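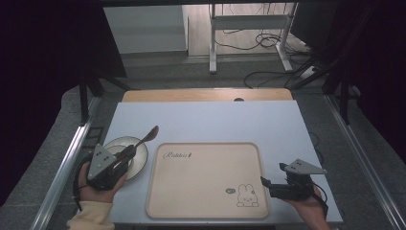
Kurnar Gives Small Investors a Cheaper Way Into Its Stock

June | By the Kurnar investor relations desk
Print this page | E-mail this page

I get a lot of mail from people who own a handful of Kurnar shares, and most of it asks the same thing: why does it cost so much to buy a few more? Fair question! Starting in June you can buy straight from us, with no broker in the middle.

The new plan opens with a first purchase of $500. After that you can add as little as $50 a month, and dividends go right back into shares unless you tell us to mail a check (plenty of you like the check, I know). There's no fee to join. Selling costs $13 per order, whatever the size, and Usholm, our transfer agent, handles the paperwork and the online accounts.

We tried this out first with 3000 holders who came over when we bought Lorkach, our billing software business. They found the sign-up form too long, and they were right, so I took a red pen to it and it's now two pages. If you were in that group, your account carries over and you don't need to do a thing.

One plain warning: our shares go down as well as up, and this past spring they mostly went down. Please read the plan booklet before you send any money. I'll be on the investor call at 10 a.m. to take questions, the grumpy ones too.

Contact: Kurnar Investor Relations | Copyright Kurnar. All rights reserved. | Back to top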